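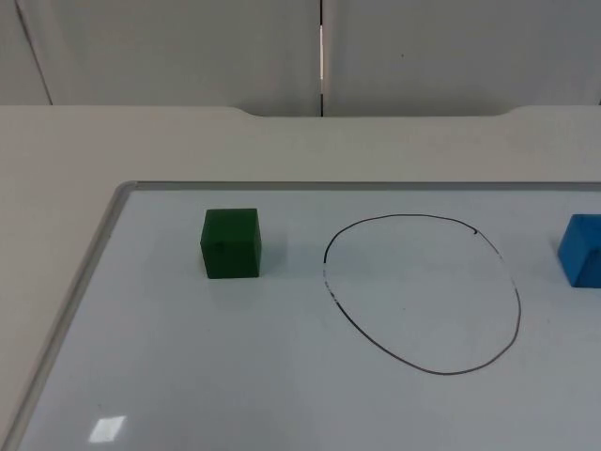 Ntombi Chauke

Cleaning and restoring a dry-wipe board

A dry-wipe board fails slowly. The ink stops lifting cleanly, a grey haze builds up, and old writing can be read under the new. In most cases the surface is still sound and the fault is residue. The method below covers ordinary cleaning, removal of ghost marks, and the checks that tell you when a board is past saving.

Identify the surface first. There are three in common use: melamine, painted steel, and enamelled steel (often sold as ceramic steel). Hold a small magnet against the board. If it does not stick, the surface is almost certainly melamine, which is the softest and the most likely to stain. If it does stick, look at the board under a low lamp. Enamel has a hard, glassy shine with no brush or roller texture. Painted steel is slightly duller and often shows fine curved scratches from years of wiping.

You will need:

Two clean microfibre cloths, unprinted
Isopropyl alcohol, 70 per cent or stronger
Warm water with a drop of washing-up liquid
A fresh black dry-wipe pen
A soft toothbrush for the edges

Do not use scouring powder, melamine foam blocks, furniture polish or car wax. Foam blocks are a fine abrasive and will take the gloss off a painted board in one session. Polish and wax make the board wipe well for a few days and then hold the pigment.

Take the board down if it can be taken down. Lay it flat, face up, on a clean table. Liquid stays where it is put and does not run behind the lower rail. Anything wider than 600 mm should be carried by two people, held by the long sides — the corner joints on aluminium-framed boards are usually only push-fit plastic and will open if the board is lifted by one end.

Before cleaning, make a test mark. An outline is better than a solid patch, and a hand-drawn oval like the black one between the green and blue cubes is quite enough. Leave it for 4 hours and wipe it with a dry cloth. If it lifts fully, the board needs only soap and water. If a grey line remains, go on to the alcohol.

Wipe the whole face with a dry cloth to take off loose pigment. Dampen the second cloth with alcohol, so that it is wet to the touch but does not drip, and work in straight overlapping strokes from top to bottom. Turn the cloth to a clean face as soon as it greys. Open a window, keep flames and heaters well away, and do not pour the alcohol onto the board.

Follow with the soapy water, then plain water, then dry. The rinse is the step most often missed. Soap film behaves much like wax and will bring the haze back within a week.

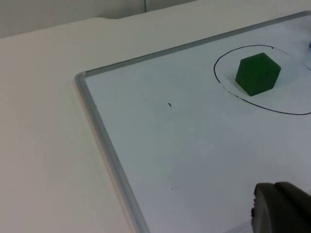 Tirnitz, 16/05/2019

The remaining notes deal with marks that survive the first pass, and with the frame.

Permanent marker. Draw over the line with a dry-wipe pen, wait a few seconds, and wipe. The solvent in the fresh ink softens the old. Repeat up to 6 times. If there is no change by then, use alcohol on a folded corner of cloth and hold it on the mark for half a minute before rubbing.

Tape residue. Warm the strip with a hairdryer on its lowest setting and roll the glue off with a thumb. Finish with alcohol. Do not scrape.

Ballpoint. On enamel this will come off with alcohol. On melamine the groove left by the point is permanent even when the ink has gone, and will fill with pigment again.

The frame. Pigment dust collects where the rail meets the writing surface. Brush it out dry with the toothbrush, working towards a corner, and only then use a damp cloth. Water applied first turns the dust to paste and carries it under the rail. On melamine boards with a fibreboard core, water under the rail will also swell the edge.

Test again. Repeat the 4-hour mark in the same place and in one other place near a corner. Corners are wiped less and often behave better than the middle. A clean result at the corner and a grey line at the centre means the coating has worn through where the board is used most, and no cleaner will restore it. Enamel can usually be brought back. Painted steel sometimes can. Worn melamine should be replaced, or covered with a self-adhesive dry-wipe film.

For routine care, wipe dry daily and wash with alcohol every 2 weeks. Wash felt erasers in warm water and dry them fully before they go back in the tray. Store pens flat with the caps on.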